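# How do you fold graphic tees so the print doesn't crease?

**dunbar_laundryday**

I have 34 T-shirts and one deep drawer, and I finally got them all to fit by folding each into a little rectangle. So happy with it! But the big prints on the front keep getting a line right through the middle. Is there a fold that saves the print and still stays small?

---

**pisham**

Yes, and you'll love it! Lay the shirt face down on a table – a bed is too soft – and smooth it out from the collar. Fold both sides in toward the back, sleeves flat, so the folds run just outside the print. Then bring the hem up toward the collar in one fold, or in thirds if your drawer is shallow. Flip it over and the design is on top.

My lime-green one is the loudest shirt I own, and I can spot it in a second now because the lettering faces up.

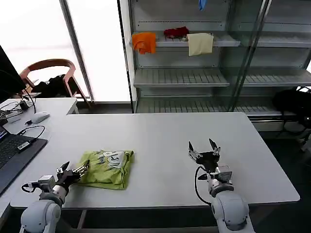

### If a corner won't behave

Mine get a loose flap along one side when I rush the sleeves. Open just that side, pull the sleeve straight and fold it again. You don't have to start over. A slightly rumpled edge is fine in a drawer anyway, and the shirts next to it hold it in place.

With a really wide print you'll still get a soft bend near the edges. Make the rectangle wider and you lose a bit of space, but the design looks so much better!

---

**heka33**

I just roll mine, print side out. Works great for travel too

---

**velano_attic**

Seconding the face-down fold! Let them cool all the way after the dryer first – warm prints can stick to each other in a tight stack. I learned that on a favorite concert shirt last October.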